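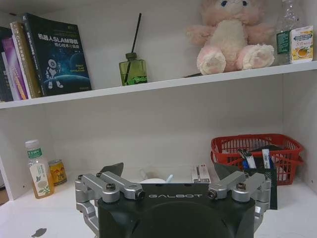 The Shelf Over the Desk

Two weeks of looking at one piece of furniture, and some opinions

Start with the desk. Wait, no. Start with what is over the desk, because that's the part you stare at all day and the part that goes wrong.

I've been writing about small rooms long enough to have a theory, and the theory is that the shelf at eye level, when you're sitting down, is the most honest spot in any home. The closet lies. The kitchen counter gets wiped before guests. The shelf over the desk, though, fills up by itself. A book you're halfway into. A water bottle. Something soft that was a gift. Tea. Always tea.

For this piece I borrowed a desk in the Jondmont, the old button works that got cut up into studios and shared rooms. Tall white unit, desk built in, compartments above. The kind of thing that tries to be a bookcase and an office and a closet and gets maybe two of the three. I sat at it for most of June and into this month, wrote half of this there, and took notes on what it does to stuff.

What follows is those notes, more or less. Cleaned up. Slightly.

The books

A few upright books on a long shelf will lean. It's physics, leave it alone. Four books can't hold each other up, and the usual fix is a bookend, and bookends are fine, heavy ugly things, buy one. Or let them lean against the side wall of the unit and stop caring. I stopped caring by day three.

What I do care about is which one faces out. Turn one cover toward you. Just one. On my borrowed shelf it's a Chinese book on SLAM navigation, dark blue, a little astronaut-looking robot standing on the edge of a planet. I can't read it. It's still the best thing up there to rest your eyes on, like a tiny poster that you can change for free. The rest show their spines, a purple one, a pale one, and that's plenty of color for a white unit.

Big books on the outside, thin ones in the middle. Or the thin ones curl. Paperbacks especialy.

The smell department

Reed diffusers. I used to be a snob about these. Gift shop stuff, I thought, something you get from a coworker and pass along to another coworker. But a green glass bottle on a white shelf does something for the whole unit that I can't get any other way without a plant, and a plant over a desk means water over a desk, and water over a desk means a bad afternoon.

Rules, learned the hard way at home:

Never over the keyboard. Back it up, middle of the shelf, away from anywhere you grab in a hurry. The oil takes the finish off things. Ask my nightstand.

Flip the reeds less than the card tells you to. You go through the bottle too fast and the first day is like being hit.

Keep it off the book side if your books are nice. If they're work manuals, eh.

The soft thing

Every desk shelf has one. Mine in this case is pink and fuzzy with a cream belly and feet that stick straight out, and it sits there like it's waiting for a bus. I asked three people who design small offices for a living what they thought about a plush toy on a work shelf, and two of them made a face. The third had one on her own desk. I'm with her.

There's a size limit though. If it has to slump or fold to fit under the board above, it's too big and it'll look sad from October on. Feet on the board, back against the panel, head clear. And dust it. Pink goes gray so slowly you don't notice until you see an old photo.

The drink corner

Far end of the shelf, by the divider. Bottle of water, small box with a cup of tea on the front. This is where the shelf stops being decoration and turns into a pantry, and I think that's good? I think a desk where you have to get up for every single thing is a desk you leave and don't come back to. But one bottle. One box. The minute there are two boxes you've got a snack shelf, and then you've got crumbs in the laptop.

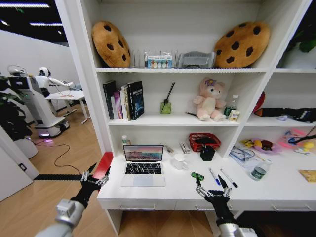

Up top, the big things that weigh nothing. I came around on this slowly. My instinct with a high compartment is to put away the stuff you never use, suitcases, tax papers, whatever, and then you need it and you're on a chair with a box of paper over your head. Cushions are smarter. Two big chocolate chip cookie ones, one leaning on each side, and the hard stuff in between where it can't slide. Clear containers, a gray basket with slats. You can pull a cushion down with one hand and if it lands on you, so what.

They're also good bookends, it should be said. Bookends for non-books. If you've got a wide compartment and a messy middle, a fat round cushion at each end makes the mess look like it was planned.

Clear containers are a judgment call up there. You can see what's in them, great. So can everyone else. I'd use them for things that look good in a pile, and put cables and receipts and dead batteries in the basket.

The side compartment

Long bags go flat. Pencil rolls, tripod bags, the case for whatever it is, yoga strap, don't stand them up. They fold over in the middle and take the whole compartment with them. Lying flat, a long black bag takes the bottom inch or so and you can still rest something small in front of it. That's the trick with the compartment off to the side. It's wide, so use it wide.

Plant on the very top, if you must. Leaves hanging down past the corner look great and the pot is off to the side of the desk, so when it drips it doesn't drip on your work. See above re: bad afternoon.

The desk itself

Here's where I lost the argument with myself. I wanted it bare. I'm always telling people bare. And a bare desk under a full shelf is lovely for a morning, and then life happens and stuff starts coming down from above like it's raining.

So, my rule now. Whatever comes down goes back up before you leave. Not sorted, not pretty, just up. Takes a minute. If it doesn't have a place up there it didn't belong in the unit to begin with, and it goes home in your bag.

A thing about height. Most of these units put the first board too low over the desk. You want to be able to lean in with a lamp and not bump your head. Test it sitting. Everyone tests it standing, in the store, with a coat on.

What to buy, if you're buying

You asked for this last time (a lot of letters) so I looked at three makers of the tall-unit-with-desk. Prices move, check before you go.

Marovent has the one I'd get if I owned my place. Solid, deep, boards you can shift up and down. It's 1,873 dollars for the full width which made me sit down, luckily there was a desk. Delivery extra. The doors are optional and I'd skip them, open is the whole point.

Releo does the budget version, some 200 dollars for the narrow one, white only. The back panel is thin and you'll feel it flex if you push a book in too hard. But the shelf over the desk sits at a good height, better than the expensive one, and I can't explain that. Buy it, screw it to the wall, spend the rest on a chair.

Van Rooij sits in between and I wanted to love it. Pretty edges. The desk is too shallow for anyone who writes by hand though, my elbow was in the air the whole time I tried it out, and the upper compartments are cut so narrow that a normal cushion won't go in. For books only? Sure. For a life, no.

Secondhand is a real option with all three, these things get left behind when people move becuase they're a pain to get down stairs. Bring a tape measure and check the boards for sag. Lay your eye along the front edge. A dip in the middle only gets worse.

Color

White. I know. It's boring, and I've had beige phases and a dark green phase I still pay for. But with an open unit the things on it are the color. One green bottle, one pink toy, a blue book cover, done. Try that on walnut and it's a yard sale.

If white makes you feel like you're at the dentist, paint the back panel only. The stretch between the upper shelf and the desk is a lot of blank, it'll take a soft color well. I'd go clay or a light gray-green. Two coats, light sanding first, and take the boards out if they come out. If they don't, masking tape and patience, mostly patience.

And leave that stretch empty. People want to fill it, corkboard, hooks, calendar, string lights. I tried a calendar for a week. I read the calendar all day.

Ten minutes, once a month

Everything off. Wipe the board, front edge too, that's where the hand marks are. Books back first, then the bottle, then the toy, drinks last. Anything you hesitate over goes in the gray basket up top, and next month you look in the basket. Mine had a tape dispenser and one glove in it.

I gave the desk back last week. At home I've got a door on two trestles and a single plank over it, and I've already moved the plank up four inches.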